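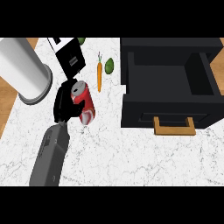

The Cindow Travel Bag

Updated in May by the Jinetel shop desk

The Cindow is a soft carry-on for people who were going to take one bag and have ended up, once again, sitting on two. It opens flat like a suitcase, carries like a backpack and gets shoved under a bus seat like everything else you own. We've been making it for long enough to have stopped calling it new, although the box still does.

The outer is 1,000 denier nylon, the same cloth on the base as on the front panel. Our first version had a lighter cloth on the front, which looked lovely in the shop and a good deal less lovely after a night on the roof of a minibus. The zips are chunky and a bit noisy. If you're the sort who repacks at 4 am in a shared dorm, your roommates will know about it, and we'd ask that you not mention our name.

Inside there's one big compartment and one flat pocket. That's the lot. People write in asking for a dedicated sleeve for sunglasses, a dedicated sleeve for the sunglasses cloth, a little loop for a pen. We made a sample with all of it once and it took longer to find a passport in there than it did to clear customs.

Straps

The shoulder straps tuck away behind a panel for check-in and come out again when the taxi driver announces that this is as far as he goes. The hip belt clips off. Most owners clip it off on day one, put it in a drawer and ask us a year later whether we sell hip belts. We do. The Grirnmont belt fits too, if you already have one in your own drawer.

Long-haul testing

Our test bag did 2,491 kilometres by bus, ferry and the back of a ute before we signed off on the current stitching. It came home with a broken buckle, a smell of diesel and somebody else's luggage tag. The buckle has been replaced with a thicker one — the smell is being looked into. 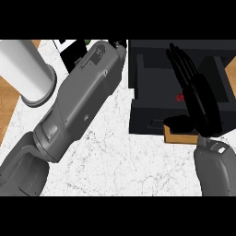

Colours are where we get the most mail, so we'll try to be clear. The Cindow comes in Slate and in Honey, and both look different on every screen we've tried. Slate is a plain matte grey with no sparkle to it whatsoever. Honey is browner than the name suggests, and the strip of wood along the left side of that marble countertop is a fair match for it. Neither one hides red dirt. We did ask the mill for a colour that would, and were sent a swatch of red.

What's in the box

One bag, one hip belt, a rain cover in its own pouch, and a repair kit with a needle, some heavy thread and a square of spare nylon. The pouch is sewn to the cover because we got tired of posting out pouches.

Care

Sponge it with cool water and a bit of mild soap. Hang it up open. Please don't put it in the washing machine at the hostel, or in any machine at all, really. The coating on the inside will peel and you'll be picking flakes of it out of your socks until the trip after next.

Goes with

The Kikuchi packing cubes, which come in a set of 2 and fill the main compartment side by side with a gap just wide enough for sandals. They're sold separately. We know.

Contact the shop desk | © Jinetel Travel Goods | Back to top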